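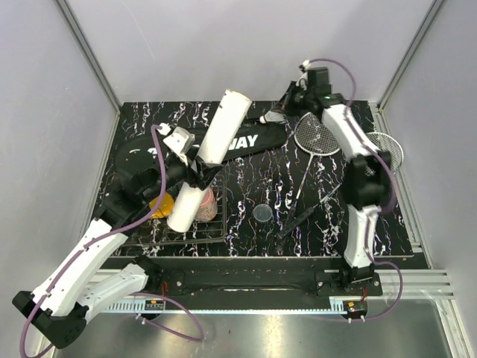

By the Nelex Reference editors. Last updated May 24, 2021

Sondgate cell

The Sondgate cell is a tabletop workstation with two robot arms, assembled by the equipment maker Trundier and used for handling household and sports items. The arms share one black rail along the front of the table, and the work surface lies behind it inside a light-colored enclosure. The first cell was installed at the Javier laboratory, where it carries the inventory number 3421.

Layout

Both arms have white links and black joints, and each ends in a black gripper. They stand at opposite ends of the rail so that their reach overlaps over the middle of the table. Aluminum posts stand at the back corners. The tabletop is black with white and purple veining. Operators are told to learn the pattern, as it can make small dark parts hard to find after a dropped object.

Items for a run are set out by hand before the arms are enabled. A typical load mixes long, flat and round things: badminton rackets, a shuttlecock, a racket bag, a wire rack, a cup, a clear lid. Long items go toward the rear. Handles may point to the front but should not touch the rail.

Cabling

A purple cable follows each arm and is left with a free loop. The loop has to be long enough for the wrist to turn fully in either direction. A cable that is tied too short pulls on its connector and causes position faults, usually on one arm only. A loop that is too long catches on upright items such as rack wires. Trundier's manual sets the free length at 655 millimeters, measured with the arm folded.

The small circuit boards near the arm bases have red wires and are checked for loose ends whenever an arm is taken off the rail.

Routine care

The table is cleared and wiped every 4 days of use. Shuttlecocks shed bits of feather, which collect along the front edge and must be kept out of the white toothed strip below the rail. A dry brush is used on the teeth. Oil is not.

Gripper fingers are replaced in pairs. After a change, both arms are sent to their home positions and each gripper is closed on a cardboard tube. If the tube is crushed, the closing force is lowered one step and the test is repeated.

Known faults

Early cells had mounting bolts that worked loose on the right-hand base. Revision 2, issued in July, added locking washers. Cells built before then can be fitted with the same parts without removing the rail.

See also: Bench enclosures; Cable strain relief; Two-arm workstations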